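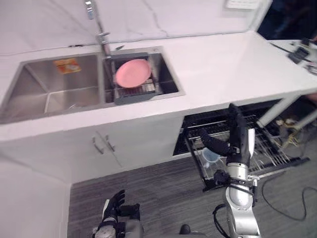
Progress report on the dishwasher build, Rametbridge shared workshop
To: Modupe Ekwueme
From: Vignesh Kartha
2025-01-17

You asked for a straight account of where the second payment went and whether I think the third one should follow. The first part is easy. The second I would put at "maybe, with conditions."

The kitchen unit is in and the dishwasher opens and closes as it should. We run it unplumbed, so nothing in this report says anything about wet dishes. Edem Agbeko rebuilt the wiring on both arms, and the dropouts we complained about in July have mostly stopped. Mostly is his word. I have seen the right hand go limp twice this month, both times late in a long session, and we still don't have a cause.

We logged 246 attempts at moving a single item between the sink side and the lower rack. Fengying Cai's summary calls the trend encouraging. I read the same log and see a good stretch on mugs and cups, a poor stretch on plates, and a lot of entries marked "partial" that I would have marked as failures. A cup that ends up on its side between two rows of tines did get into the dishwasher, but you would not accept it from a teenager. We have agreed to drop "partial" as a category from now on, which will make the next set of numbers look worse.
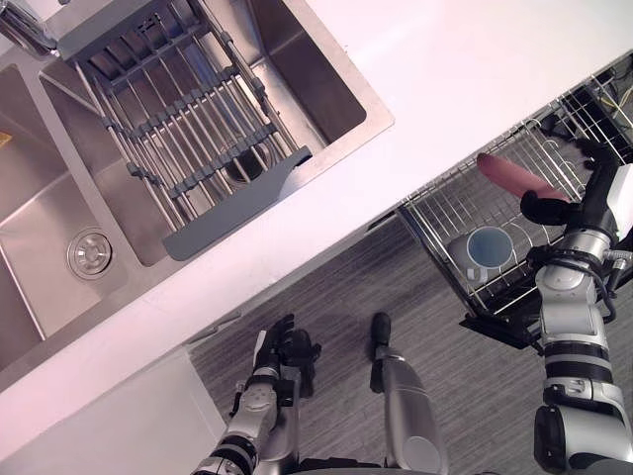
Right hand holding a pink sausage-shaped object over the lower rack. The left hand is empty.

Soft objects are a side question. Yiran Zeng wanted to know whether the hand squeezes too hard, and dishes are a bad way to find out. It was worth a few afternoons. I would not fund it as its own line.

Money. We spent $1,537 this period, most of it on replacement cables, connectors and one finger assembly. The Nenari quote for a second spare hand is still on my desk. I have not signed it and don't plan to until the limp-hand problem is explained, as a spare with the same fault is no use to us.

The wrist camera is the part I have changed my mind about. I argued against it in the original plan.

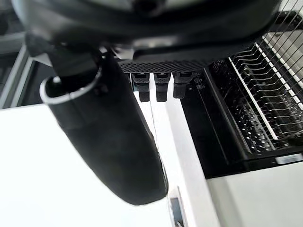 My complaint then was that the fingers would block too much of the view, and they do block a lot of it. Even so, Fengying can get the line of the rack out of those pictures more reliably than I expected, and the head view alone was losing it whenever the arm reached across. I still want to see it work under the evening lights before anyone calls it settled.

Conditions for the next payment, as I would set them:

A fresh run of 16 sessions, plates included, scored pass or fail by someone outside the build.
A written cause for the right hand fault, or a plain statement that we can't find one.
No new hardware until both are done.

Edem thinks the first condition is too strict. He may send you his own note.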